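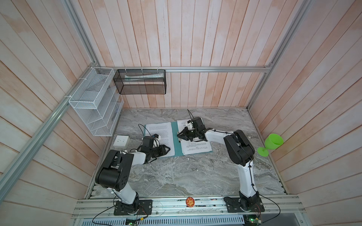
4. 작업 부스 조립과 양팔 초기 설정

4장은 3장에서 알루미늄 프레임 조립을 마친 상태를 기준으로 설명합니다. 프레임 모서리의 직각이 맞지 않으면 뒤에서 팔 두 대의 좌표가 어긋나므로, 3.6절의 대각선 측정을 먼저 끝내십시오. 공구는 육각렌치 세트, 니퍼, 수평계, 줄자를 사용합니다.

4.1 팔 고정

1) 앞쪽 레일에 T너트를 넣고 검은색 장착판 두 장을 올립니다. 볼트는 손으로만 조여 둡니다.
2) 두 장착판의 중심 간격을 도면 D-2의 치수에 맞춥니다. 줄자는 판의 모서리가 아니라 중앙 구멍에 댑니다.
3) 왼쪽 팔부터 장착판에 세우고 볼트 네 개를 대각선 순서로 조입니다.
4) 오른쪽 팔도 같은 방법으로 세웁니다.
5) 수평계로 장착판을 확인한 뒤 레일 쪽 볼트를 5 N·m로 조입니다.

주의: 전원이 꺼진 팔은 어깨 관절이 자중으로 내려앉습니다. 볼트를 조이는 동안 다른 사람이 팔꿈치 윗부분을 받쳐 주십시오. 혼자 작업할 때는 팔을 접어 끈으로 묶은 다음 올립니다.

4.2 배선

1) 각 팔의 받침부에서 나오는 케이블을 앞쪽 가장자리 너머로 내립니다.
2) 레일 아래 타공 패널의 슬롯에 케이블 타이를 끼워 가볍게 묶습니다.
3) 제어 보드는 패널 쪽에 고정하고, 기판 뒷면이 금속에 닿지 않도록 절연 스페이서를 끼웁니다.
4) 손목 카메라 케이블은 관절마다 여유를 남깁니다. 손목을 양쪽 끝까지 손으로 돌려 보고 당겨지는 곳이 있으면 다시 묶습니다.
5) 전원 어댑터를 꽂고 보드의 LED를 확인합니다. 불이 들어오지 않으면 어댑터를 뽑고 커넥터 방향부터 점검하십시오.

참고: 초기 도면에는 케이블이 뒤쪽으로 빠지게 그려져 있습니다. 8월 개정판부터 앞쪽 배선으로 바뀌었으니 이전 도면을 인쇄해 둔 분은 D-4만 교체하면 됩니다.

4.3 벽면 수납

바구니와 정리대는 팔이 닿는 범위 안에 들어오므로 흔들리지 않아야 합니다.

1) 뒤쪽 가로 바에 철망 바구니를 대고 케이블 타이로 묶습니다. 남은 꼬리는 바짝 자릅니다.
2) 왼쪽 벽의 정리대는 벽과 세로 기둥 양쪽에 고정합니다.
3) 손으로 아래로 당겨 보아 처지면 타이를 추가합니다.

4.4 원점 설정

1) 작업 바닥에서 시험용 물건을 모두 치웁니다.
2) 제어 프로그램 Hukley를 실행하고 장치 목록에서 두 팔이 모두 보이는지 확인합니다.
3) 왼쪽 팔을 선택하고 원점 자세로 천천히 옮긴 뒤 [원점 저장]을 누릅니다.
4) 오른쪽 팔에서 같은 과정을 반복합니다.
5) 팔꿈치 관절의 표시값이 163을 넘으면 저장하지 말고 케이블 걸림을 확인합니다.
6) 프로그램을 종료했다가 다시 열어 저장값이 유지되는지 봅니다.

경고: 원점 저장 직후 첫 동작에서는 팔이 예상과 다른 방향으로 움직일 수 있습니다. 부스 안에 손을 넣지 말고 비상 정지 스위치를 손이 닿는 곳에 두십시오.

4.5 첫 시험: 서류철 넘기기

양팔의 높이와 그리퍼 힘을 한꺼번에 점검하는 시험입니다. 단단한 물건보다 종이가 오차를 잘 드러냅니다.

1) 인쇄한 종이를 끼운 서류철을 바닥 가운데에 펼쳐 놓습니다. 비스듬히 놓아도 됩니다.
2) 그리퍼 힘을 8로 설정합니다.
3) 왼쪽 그리퍼를 왼쪽 면 위로 내려 종이를 누르는 위치를 잡습니다.
4) 오른쪽 그리퍼를 오른쪽 면의 접힌 쪽 가까이 가져가 종이를 집습니다.
5) 종이를 조금 들어 올린 상태에서 양쪽 손목 카메라 화면을 확인합니다. 그리퍼 끝과 종이 가장자리가 함께 보여야 합니다.
6) 종이를 내려놓고 같은 동작을 저속으로 다섯 번 반복합니다.

종이가 구겨지면 힘을 한 단계씩 낮춥니다. 집지 못하고 미끄러지면 힘을 올리기 전에 그리퍼 높이를 먼저 맞추십시오. 두 팔의 그리퍼가 가까워졌을 때 동작이 멈추는 것은 충돌 방지 설정 때문이며, 간격 설정은 5장에서 다룹니다.

주의: 광택이 강한 코팅지나 비닐 속지는 카메라에 반사가 생기므로 첫 시험에는 쓰지 마십시오.

4.6 점검 기록

시험이 끝나면 두 팔의 원점값, 그리퍼 힘, 사용한 종이 종류를 공방 기록장에 적습니다. 부스를 옮기거나 장착판 볼트를 풀었다면 4.4절부터 다시 진행합니다. 도면 오류는 Loan Khương에게 알려 주시고, 절 번호와 도면 번호를 함께 적어 주십시오.

최종 수정: 2026년 10월 26일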